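산장 예약부터 체크인까지, 빌라치 골짜기 숙소 잡는 법

니노트몽(Ninotmont) 마을에 다녀온 뒤로 숙소를 어떻게 잡았냐는 쪽지를 정말 많이 받았어요! 저도 첫해에는 메일 한 통 보내 놓고 답이 안 와서 발을 동동 굴렀는데, 세 번째 가니까 이제 순서가 손에 익었습니다. 작은 산장이나 가족이 하는 게스트하우스를 직접 예약해 보려는 분들께 도움이 되면 좋겠어요.

준비할 것
여권 사본, 도착 시간이 적힌 버스표나 기차표, 현지 통화로 1000 정도가 아니라 딱 1000(보증금이 정액이에요), 그리고 종이에 적은 숙소 주소. 골짜기에 들어가면 전화가 잘 안 터집니다.

1단계. 마을부터 고르기
빌라치(Billach) 골짜기에는 묵을 만한 마을이 세 곳 있어요. 니노트몽은 버스 종점이라 짐이 많을 때 편하고, 드라스포르트(Drasport)는 호숫가라 아침 풍경이 끝내줍니다. 비이카(Villca)는 제일 위쪽에 있고 조용한 대신 가게가 하나뿐이에요. 처음 가신다면 니노트몽을 추천해요. 종점에서 내리면 숙소들이 걸어서 5분 안에 다 있거든요. 저는 비이카에 반해서 이제 거기만 가지만요 ㅎㅎ

2단계. 방 종류 확인하기
같은 집 안에서도 방이 꽤 다릅니다. 예약 사이트에는 "더블룸" 하나로만 올라와 있는 경우가 많으니 메일로 꼭 물어보세요. 제가 늘 묻는 건 이런 것들이에요.
- 욕실이 방 안에 있는지, 복도에 있는지
- 온수가 나오는 시간이 정해져 있는지
- 난방이 따로 요금인지
- 창이 길 쪽인지 산 쪽인지
- 부엌을 쓸 수 있는지, 쓸 수 있다면 몇 시까지인지

부엌은 특히 중요해요! 비이카는 저녁에 문 여는 식당이 없는 날도 있어서, 부엌을 못 쓰면 빵과 치즈로 버텨야 합니다(그것도 나름 맛있긴 해요). 도마와 칼, 냄비가 갖춰져 있는지, 수세미와 세제는 숙소에서 주는지도 같이 물어보면 짐이 확 줄어요.
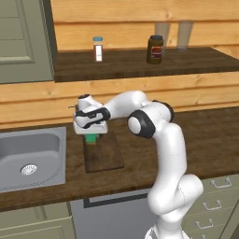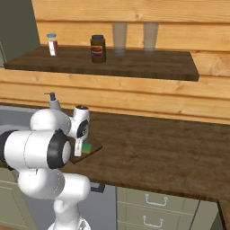 3단계. 메일 쓰기
길게 쓸 필요 없어요. 짧고 분명한 메일에 답이 훨씬 빨리 옵니다. 인원, 도착하는 날과 떠나는 날, 원하는 방, 도착 시간. 이 순서로 한 줄씩 쓰고 마지막에 총액을 알려 달라고 하면 끝! 저는 영어로 쓰고 첫인사만 현지 말로 넣는데, 다들 참 반가워하세요.

라티 망운답(Ratih Mangundap) 씨가 하는 비이카의 산장에 처음 메일을 보냈을 때는 제가 궁금한 걸 열 줄 넘게 늘어놨어요. 돌아온 답은 "방 있어요. 산 쪽 창이에요. 오세요." 이 세 문장이었습니다. 읽자마자 이 집이다 싶었어요! 1874년에 지은 돌집인데 벽이 두꺼워서 한여름에도 이불을 덮고 잤어요.

답이 없으면 사흘쯤 뒤에 같은 메일에 이어서 한 번 더 보내세요. 새 메일로 보내면 예약이 두 건으로 잡히는 수가 있어요. 제가 그렇게 방 두 개를 잡은 적이 있습니다...

4단계. 총액 확인하고 보증금 보내기
답장에 적힌 금액이 1박 기준인지 전체 기준인지 꼭 확인하세요. 제가 지난번에 받은 견적은 3540이었는데, 4박에 아침 식사와 종점 픽업까지 다 들어간 금액이었어요. 침구 요금과 마을 체류세는 빠져 있는 집이 많으니 "전부 포함인가요?" 하고 한 줄 더 물어보면 마음이 편합니다.

보증금은 보통 도착해서 현금으로 맡기고 떠날 때 돌려받아요. 미리 송금해 달라는 집도 있는데, 그럴 때는 취소하면 언제까지 환불되는지 메일로 받아 두세요. 전화로만 들은 내용은 나중에 서로 기억이 달라지더라고요.

5단계. 픽업 부탁하기
드라스포르트와 니노트몽 사이는 버스가 다니지만 비이카까지는 올라가는 버스가 없어요. 짐이 가벼우면 걸어도 좋은 길입니다. 숲길이 진짜 예뻐요! 캐리어가 있다면 무조건 픽업을 부탁하세요. 출발 전날 저녁에 도착 시간을 다시 알려 주는 게 좋고, 버스가 늦어지면 종점 매표소에서 숙소로 전화를 걸어 줍니다.

6단계. 체크인할 때
대부분 오후 세 시부터 방에 들어갈 수 있고, 짐은 아침부터 맡아 줍니다. 열쇠를 받으면 그 자리에서 온수와 난방을 한 번씩 틀어 보세요. 현관문을 밤에 잠그는 집이라면 몇 시에 잠그는지, 늦게 들어올 때는 어느 문을 쓰는지도 물어보시고요. 저는 첫날 밤에 별 보러 나갔다가 뒷문을 못 찾아서 마당을 세 바퀴 돌았어요.

아침 식사 시간도 이때 정해요. 산에 오를 계획이면 도시락으로 바꿔 달라고 해 보세요. 전날 저녁까지만 말하면 흔쾌히 싸 주는 집이 많고, 삶은 달걀에 자두잼 바른 빵까지 넣어 주는데 정상에서 먹으면 눈물 나게 맛있습니다.

언제 가면 좋을까
7월은 꽃이 제일 좋지만 방도 제일 빨리 차요. 산 쪽 창이 있는 방을 원하면 봄이 되자마자 메일을 보내세요. 9월은 낮에 걷기 딱 좋고 방도 여유가 있는 편이에요. 다만 저녁에는 꽤 쌀쌀하니 두꺼운 양말 꼭 챙기시고요! 돌집 바닥은 슬리퍼만으로는 발이 시려요.

픽업 시간이나 버스 환승은 해마다 조금씩 바뀌니까 예약 메일에서 같이 확인해 주세요. 다녀오신 분들은 묵은 집 이야기도 댓글로 남겨 주시면 정말 반가울 거예요. 드라스포르트 호숫가 쪽은 저도 아직 하룻밤밖에 못 자 봐서 추천이 많이 필요합니다!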